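Tidying with the arm: tips from the people who work next to it

I work for Sustar, which cleans and tidies private homes, and since June we take a robot arm with us to 16 of our houses. It picks up things from the floor while we do the rest. My colleagues asked me to write down what we have learned, and as more families and other small firms have now written to us with questions, I put it on our household tips page where everybody can read it. English is not my first language, so please forgive me if a sentence is a little stiff.

We call the arm Pondard, after the name on the case it came in. The one in the other van has the same name, so we say "our Pondard" and "the other Pondard", and this works well enough.

Before it starts

Walk through the room one time with your hands behind your back. I know it sounds foolish. When I carry nothing and touch nothing, I look better, and I see the earring and the half biscuit under the chair. If I begin to pick up at once, I only see the thing that is in my hand.

Take out by hand everything that is alive, wet, sharp or made of glass. Also money, medicine, hearing aids and anything with a screen. We never discuss these with the machine. They go on the highest shelf in the room, always in the same order from left to right, and the family knows the order.

Long cables should be lifted from the rug or pushed along the wall before work. If the cable belongs to something which must stay on, fold it twice, tie it with a soft hair band and lay it behind a chair leg. A hair band is better than a plastic tie, it does not cut the cable and you can open it with cold fingers.

Pull the curtain halfway when the sun comes low through the window. A pale rug with strong sun on it becomes nearly one white surface for the camera, and small light things are then missed. In the afternoon I go after the arm and feel with my flat hand for white and clear pieces. Old tights over the end of a vacuum cleaner tube are also good for this, they hold the small bricks and let the dust go through.

Bags and boxes

The arm is much better at picking up than at putting away. This was a surprise for me, as I expected the opposite. To close the fingers around a toy is soon learned. To let go of it in the correct place, inside something soft that moves and folds, takes longer, and here the person can help a lot.

A bag that stands open by itself is half of the work. Roll the upper edge outwards two times, like the sleeve of a shirt, and the mouth becomes stiff. For thin black rubbish sacks I put a ring of cardboard inside, cut from a parcel box. Without the ring the plastic sinks together and makes little hills, and a toy can lie on a hill and look as if it were inside.

Do not use a shiny bag if you have a dull one. And do not use a rubbish sack for toys which will be kept. We did this in the first week and somebody in the family very nearly carried the whole collection out to the bins. Now there is a rule: black is for what goes away, cloth with a stripe is for what stays, and the person decides which one stands beside the arm.

Empty snack packets go in first. They are flat and light, and they slide down along the side of the bag. If they come last, they lie on top and blow out when you lift it. Shake out the crumbs over the sink before, or you will have ants.

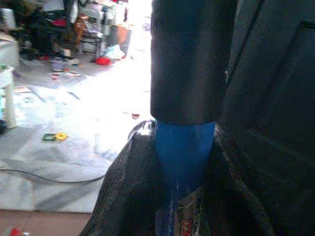
Long pointed things are the next difficulty. Anything that is wide at one end and thin at the other wants to be held by the wide end and put down with the thin end first. The arm does this well when the object stands or lies alone, and badly when it lies in a heap with others. So I spread the heaps. With the side of my foot, slowly, until there is a hand's width between the pieces. It takes less time than you think, and it is now the first thing I teach a new colleague.

When the arm pushes against the bag and nothing goes down, wait. Do not pull the bag towards you to help. The arm will feel the pull and stop, and then you must begin the movement again from the panel. Count slowly to five, and only then press the pause and put the thing in by hand.

Small things in pairs

Rings, lids and cups should be put together before they are collected. A ring which is still sitting on its other part will often come up together with it and fall off in the air. Either push the two pieces firmly together or separate them fully. Half together is the worst.

Playing cards, stickers and loose paper we still do ourselves. The fingers cannot get under them. Use a dustpan with a rubber lip, damp the lip slightly, and push the cards onto it with a ruler. Put a rubber band around them on both sides. If the cards are sticky, a little cornflour on a dry cloth takes it away without harm to the printing.

Soft clothes can be left to the arm, but not for folding. It makes from them a pile, and a pile is all it makes.

What has changed in our work

I want to write this also, although it is a tips page, as most of the letters ask about it.

My knees are better. I have cleaned houses for many years, and the worst part was always the floor of the children's room: down, up, down, up. Corey Tipoki, who drives the other van, wore knee pads from a tiler's shop and was not ashamed of it. Now he uses them only for bathrooms.

The order of the day is different. Before, two of us tidied together, then cleaned together, and we talked. Now one prepares the room and stays near the arm, and the other is already in the kitchen. We do talk less. Some colleagues like the quiet and some do not, and we have agreed to change places at every second house so that the same person is not always alone with the machine.

Also the responsibility has moved. When I picked up a toy myself, I knew where it was. Now a mother asks me where the green one is and I must look in the list. The arm keeps a list of what it has picked up; in the summer it came to 2,633 pieces for our van. It does not know which of them somebody loves. So we ask the family for the names of the important things before we start, we write them on a strip of tape, and we put the tape on the lid of the arm's case. When the important thing is found, it is crossed out and laid on the pillow.

Nobody has lost hours at our firm. This was promised to us on paper before the first arm came, and I would advise every worker to ask for the same, on paper, before the first day and not after it. What we have lost is the short jobs, the half hour here and there which was only tidying. Those are now joined with the cleaning, and the visit is longer. Our longest regular visit is 107 minutes. For me this is good, I spend less time in the van. For a colleague who must fetch her child from school it was not good at all, and it needed three conversations with the office until her plan was right.

Training was one morning in the hall at Foltus, where we hire the arms. It was too short. We learned the buttons, and the buttons are easy. I had wished to learn how to stand, where to put my feet, what to say to a family that is frightened, and how to carry the case up a narrow stair with two persons. We found it out ourselves, so here it is: the taller person goes below, and the strap is on the side of the wall.

Keeping the fingers clean

Wipe the rubber parts with a cloth and warm water with one drop of washing-up liquid. Dry well. No spirit, no bleach, no furniture polish. Hair goes around the joint, especially in homes with long-haired dogs, and a seam ripper from the sewing box takes it out without scratching. I do it every evening, with the plug out.

The small window of the camera is cleaned only with a glasses cloth. If it has jam on it, breathe on it first. Keep the cloth in its own little bag, and wash it without softener.

If something sticky is on the fingers in the middle of work, everything after that will be carried a little too far and dropped too late. You notice it by the sound, a small tearing noise when it opens. Stop and wipe.

With children in the house

Show them the pause button first and let each of them press it. After that they are calmer, and so am I. They must stay off the rug while the arm works; we lay a skipping rope on the floor for the border, and this they respect much more than my voice.

Let them choose one toy which will not be collected. It sits on a stool or a cupboard and watches.

Please do not let a child feed the arm with toys from the hand, even if it looks sweet and everybody is laughing.

If you have a tip of your own, write to me, I read all of them and I try them at home before they come on this page. At the moment I am looking for a good way to keep a cloth bag open on a thick carpet. The cardboard ring does not stand straight there, and a wire one I made from a coat hanger was even worse.

K. Szilágyi

Contact: Sustar household tips, by post or at the office | Page last changed 14 September 2020 | Copyright Sustar | Back to top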